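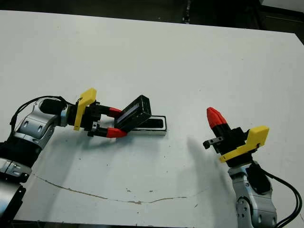 Most redundancy claims I get asked to review boil down to "there are two of them". Two servers, two power feeds, two copies of the Gadach broker. Fine. I'd still want to see one of them die while the other is doing real work, and I'd want to pick the moment myself.

These are the steps we follow at Sendenia before anyone is allowed to write "redundant" in a dependability report. You'll need a test system you can break and a load generator, plus a full afternoon.

## 1. Write the claim as a sentence you could lose an argument over

"The system is highly available" can't be tested. Try this instead:

> If the primary broker stops, the standby accepts messages within 12 seconds and no acknowledged message is lost.

If the supplier won't agree to a sentence like that, write down that they wouldn't, and treat the claim as unproven.

## 2. Look for what the two copies share

Draw both units and every dependency underneath them. Keep going past the point where it feels silly. The usual culprits:

- the same config file, pushed to both at once
- one DNS server
- one certificate with one expiry date
- the same build of the same software, with the same bugs

The last one gets waved away a lot. Duplicated hardware helps when hardware fails. A parsing bug that kills the primary will likely kill the standby as soon as the same message is replayed to it.

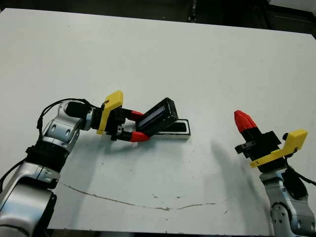 Mark each shared item as *accepted*, *fixed* or *unknown*. I don't trust a drawing with no unknowns on it.

## 3. Put a proper load on it

An idle failover proves very little. Find out what the system carries at its busiest and run it at 80 per cent of that or higher. On our Løken test rig that's around 4000 messages a minute. Number every message so you can see gaps and duplicates afterward. Don't rely on the application's own counters, as they often restart with the process.

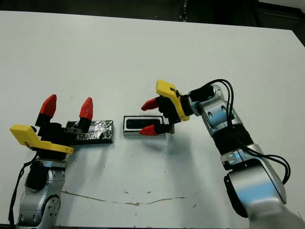
*Two arms at a white table, with two small objects between the grippers.*

## 4. Break it rudely

A clean shutdown is the kindest failure there is and the one suppliers like to demo. Do it once for a baseline, then move on:

1. Kill the process with no warning.
2. Pull the network but leave the process running.
3. Fill the disk.
4. Pause the process long enough to be declared dead, then let it wake up.

Number 4 is where I'd put my money. The old primary comes back believing it's still in charge, and now you have 2 of them writing to the same store. If the vendor says their fencing takes care of this, ask to see the log line where it did.

Run each fault several times. Passing once could just be lucky timing.
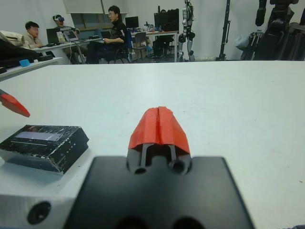

## 5. Check the alarm separately

A failover that works silently leaves you with a single unit and a false sense of security. Confirm that your monitor reports the lost standby as well as the lost primary. Our Cendix dashboard stayed green through an entire test in February: it was polling the shared address, and something was still answering.

## 6. Record what you didn't test

List the faults you skipped and any limits on the load. Attach the raw logs. Note the software version too, as the result applies to that version and I wouldn't stretch it any further. After an upgrade, go back to step 2 and redraw the dependencies before you repeat the faults.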